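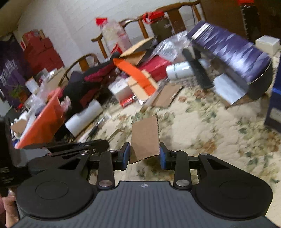
A small piece of brown corrugated cardboard upright on a quilted floral cloth

Corrugated offcut

A corrugated offcut is a piece of corrugated cardboard left over when a larger sheet or carton has been cut to size. Offcuts range from long strips trimmed off a carton flap to scraps smaller than a matchbox. In home sewing and other household crafts they are kept as templates, thread winders, spacers and stiffeners. The term is also used in packaging plants, where the same material is called trim.

Structure

Corrugated cardboard is made of a wavy inner paper, known as the fluting or medium, glued between flat sheets called liners. Board with one layer of fluting between two liners is called single wall. The colour of unbleached board is brown, from the natural colour of the pulp. On a cut edge running across the flutes, the wave shows as a row of small arches. An edge cut parallel to the flutes shows little of the wave, and may crush or fold along a single flute.

The direction of the flutes affects how an offcut behaves. A piece resists bending across the flutes and folds easily along them. For this reason crafters cutting a template usually lay its longest side parallel to the flutes. Torn pieces have uneven edges, as the liners seldom part along the same line as the medium.

Household use

Small offcuts are used in sewing and quilting for several purposes:

Templates. A shape is drawn on the board, cut out and traced onto fabric. Cardboard templates wear at the corners and are replaced after repeated tracing.
Winders. Thread, ribbon or elastic is wound around a notched piece.
Spacers. A piece cut to a set width is used to mark a hem or the gap between rows of stitching.
Stiffeners. Flat pieces are placed inside bag bases, collars in storage, and folded fabric.

Cardboard is not washable and is removed from finished articles before laundering. Corrugated board also blunts fabric scissors, and many sewers keep a separate pair or a utility knife for it.

Cumthorpe collection

The craft room at Cumthorpe keeps a reference collection of household templates and winders, catalogued by Tsion Wubshet. It holds 1,313 pieces in 17 drawers, arranged by use and then by size. Most are plain brown single wall board, and up to 8 layers of paper repair have been recorded on one quilting template. The catalogue was last revised in March.

Wubshet's catalogue separates cut pieces from torn ones and notes the flute direction of each. Pieces without a known use are entered as "offcut, unassigned" and stored flat in the last seven drawers.

Storage and disposal

Offcuts are best kept dry, as damp softens the glue and causes the liners to lift. They may be stored flat in a tin or envelope. Clean corrugated board is widely accepted for recycling, though very small pieces can fall through sorting equipment, and local rules vary. Shredded scraps without plastic tape or glossy coating can also be added to a compost heap.

See also

Paperboard
Quilting template
Thread winder

Page last edited May 14, 2026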